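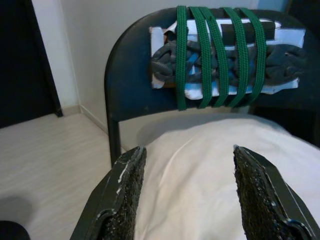
Cleaning and care of soft furnishings: frequently asked questions

Last updated September 18, 2020

What does Ridico clean?

Cushion covers, loose chair and sofa covers, throws, blankets, bedspreads and unlined curtains. We also wash cushion pads if they are filled with polyester or feather. We don't take rugs, leather, suede, electric blankets or anything with a foam core. Lined curtains are accepted at the Grarnura shop only, and need to be seen before we give a price.

How do I get my things to you?

Bring them to the shop in Grarnura or leave them at our collection point in Waaka. There is a form to fill in at both. If you use Waaka, allow an extra day each way. We stopped collecting from homes in August and don't have a date for starting again.

Is there a minimum charge?

Yes, £16 per order. You can put several small items together to reach it. Prices for each type of item are on the price list, and anything not on the list is quoted at the counter.

Is there a weight limit?

A single item can weigh up to 3000 grams dry. Most double blankets come in under that. Heavier pieces go to another firm and cost more, and we will ring you before sending them.

My care label is missing. Can you still wash it?

Usually. We test a small patch on the inside of a seam or hem with water and then with detergent. If the colour moves or the surface changes, we stop and ring you. There is no charge for the test, but we do need you to sign the form saying that the label was missing when you brought the item in.

What temperature do you wash at?

It depends on the fibre. White cotton covers can be washed at up to 65 degrees if the label allows it. Wool, silk and viscose are washed cold on a short cycle. Everything else follows the label.

What detergent do you use?

Asari unscented liquid for nearly everything, and a separate wool wash for wool. We don't use fabric softener unless you ask. Please tell us about any allergies when you fill in the form.

Why does my throw look creased when it comes out of the cupboard?

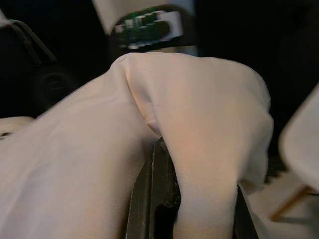

Thick, soft fabrics take up a crease wherever they are pressed together, and the longer they stay that way the more slowly it drops out. Loose folds are best, with nothing heavy on top. Fabric bunched up like the pale pink piece here, with two rounded humps and a deep crease between them, should be shaken out and laid flat before it goes into storage. If there is already a line in it, hang it over a wide rail overnight. Steam from a short distance will help with cotton. Don't press fleece or velvet with a hot iron, as the pile can be flattened for good.

Will pale colours come back brighter?

Sometimes. Dust and body oils wash out well. Yellowing from sunlight is damage to the fibre and washing won't reverse it. We don't use chlorine bleach on any customer item.

Can you get pet hair out?

Most of it. Please go over the item with a brush or vacuum cleaner first. Very hairy items have £2 added to the price.

How long does it take?

Allow a week for covers and throws. Feather pads take longer to dry and may be a few days more. You will get a text when your order is ready.

Do covers shrink?

Cotton and linen covers that have never been washed may shrink slightly. Put them back on the cushions while they are very faintly damp and ease the corners in first. Leave the zip open until the cover is fully dry.

What if something is damaged?

Tell us within seven days of picking it up and bring the item and your ticket. Flynn Te Moana deals with all complaints and will look at it in person. We can't accept responsibility for faults that were marked on the form when you left the item with us.

How can I pay?

By card at either place, or cash in Grarnura. Payment is due on collection.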